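Sirno's second album – anyone else let down?
2025-09-17

fuzzpedal_dad
I've had the new Sirno record on repeat all week and I keep waiting for it to click. The first one was so raw! You could hear the amps humming between songs. Now everything's scrubbed clean and there are strings on three tracks. I paid for the vinyl back in January, so believe me, I wanted to love it.

Kestrel77
Couldn't disagree more. "Dogar" is the best thing they've written, and that long build in the middle gave me chills. They were never going to make the same record twice.

fuzzpedal_dad
OK, "Dogar" is great, I'll give you that one. But it's track nine! You have to sit through a lot of mush to get there.

lowendlarry
I saw them at the Bevon before the album came out, 300 people tops allowed in there and it was packed to the walls. They played 11 songs, most of them new, and they hit so much harder live. I blame the mix. The bass is buried on the record and that guy is half the band.

Kestrel77
Buried? On what, laptop speakers? It's all over side two.

lowendlarry
On a pretty decent stereo, thanks. Go play the first album right after it and tell me where the low end went.

mossy_oak
I'm somewhere in the middle. Love the songs, hate the running order. I moved "Dogar" up to second and dropped the two slow ones, and it's a way better album. Also the Skulteck pressing was only 1,000 copies and mine has a pop all through the opener, so I've mostly been streaming it.
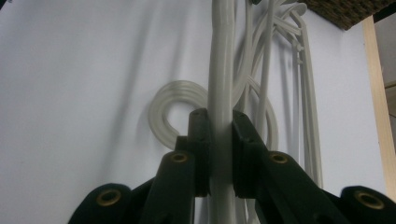
Kestrel77 says the slow ones are the whole point, and I get that, but two in a row right after the opener? I was checking my phone by the second chorus.

mossy_oak
Yep, same. Put one of them last and I'd have no complaints.

fuzzpedal_dad
Trying your order tonight. They're doing a 90 minute set on the next tour, so maybe I'll come around once I hear these loud. Larry, are you going again?

lowendlarry
Already got my ticket – standing right by the bass amp.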